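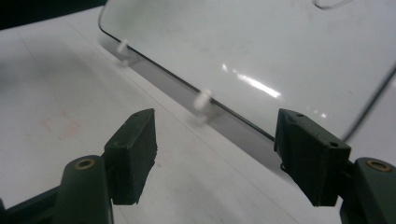

Bericht: Projektleitung Gesmont, Werkstatt Nandbridge | Stand: November

Zwischenbericht Arbeitspaket 5, transparente Abdeckplatten

Die Musterplatte mit gerundeten Ecken und weißen Kunststofffüßen liegt zur Sichtprüfung vor. Auf der Oberfläche leichte Schlieren und Staubspuren; Reinigung vor der Endabnahme vorgesehen. Der Prüftisch weist links eine blasse rötliche Verfärbung auf, die Tischauflage wird ersetzt.

Von 1.000 bestellten Platten hat Hastico bislang etwa 600 geliefert. Die Restmenge ist für das nächste Quartal zugesagt. Abgerufene Mittel im Berichtszeitraum: 2.860 Euro, ausschließlich Material. Offen ist die Freigabe der Fußgeometrie durch Owino.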